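The Blue-Edged Cloth

By the time Regula Thaler found the cloth, the light was already going, and she had promised Gruvport she would be on the 6.23 bus. She missed it. She didn't mind a bit!

It had come from her aunt's house in Brarix, at the bottom of a trunk that also held 11 odd gloves and a tin of buttons. White, with a blue edge, and padded, so that it felt good between finger and thumb. Her aunt had folded it the same way for years. Regula wanted that fold. She had watched it done a hundred times as a girl and couldn't remember the second step.

"Corners first," she said out loud, and bent over the table.
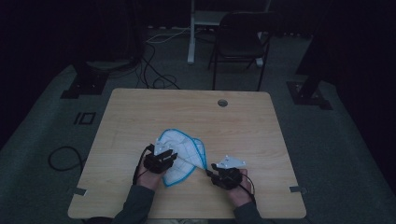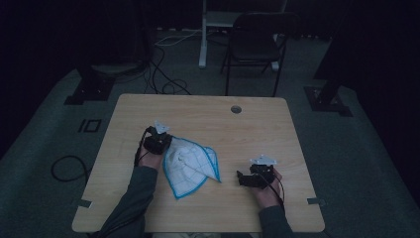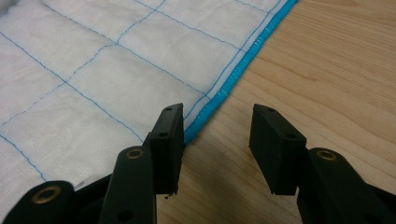
The Second Step

It was wrong, of course. It was gloriously wrong — one side had more cloth in it than the other, and the blue edge wandered off like a river on a map. She shook it out and began again, and then again, and every time she got a new shape. A boat! A leaf! Something like her uncle's hat!

She loved the blue best. She loved how the stitching kept to its lines however badly she behaved, and how a corner would sit up for a moment as if it had thought of something.

On what must have been the 25th try she stopped thinking about the steps and thought about the kitchen in June, the wasps at the jam, her aunt talking over her shoulder to the man from Dranis about the price of plums. Her hands went left, then over, then under.

She looked down. There was the fold.

"Oh, you clever thing," said Regula, and she wasn't sure which of the three of them she meant. Then she shook it out to see if she could do it twice.

Comments (3)

tijani_reads: I have a cloth like this and now I want to go and fold it!

Marrow90: Lovely. What was the second step though??

PlumStreet: The man from Dranis needs his own story please.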